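Events > Autumn Programme > Speaker Notes
Search this site Enter keywords Go
Programme Speakers Venue Contact

Are machines ready for the chores? Notes for the afternoon session

Open with the question as it was put to us by the members of the Bundell forum: can a machine yet be trusted with the small jobs that fill a working day, whether in a kitchen or on a shop floor? Our position is that it can be trusted with a few of them, under supervision.

Summarise the Trimby study. It covered 32 chores, and these ranged from folding towels to loading parts. Six were judged ready for daily use. Almost 6 more were thought likely to follow, the figure being an average of the assessors' scores. Pause here for questions on method.

Move to handling. Clear cases with narrow channels remain among the harder tasks, as shiny surfaces and see-through walls can mislead a camera about where an edge lies. A person feels for the edge and corrects without thinking. 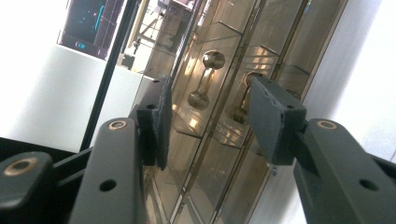 The same difficulty is met at home with drinking glasses and storage jars. Members who attended the Pronura session in September will recall that the washing-up was left to the staff.

Grip should be treated separately. Two fingers with flat pads will serve for many objects, but the angle of approach matters a great deal — particularly where there is little room on either side. Refer to the Grecu workshop paper, which is in the delegate pack.

Close with the two requests to members: that trials be reported in full, including those which failed, and that staff who now do the work be consulted before any purchase is made. Questions until 4.30 pm.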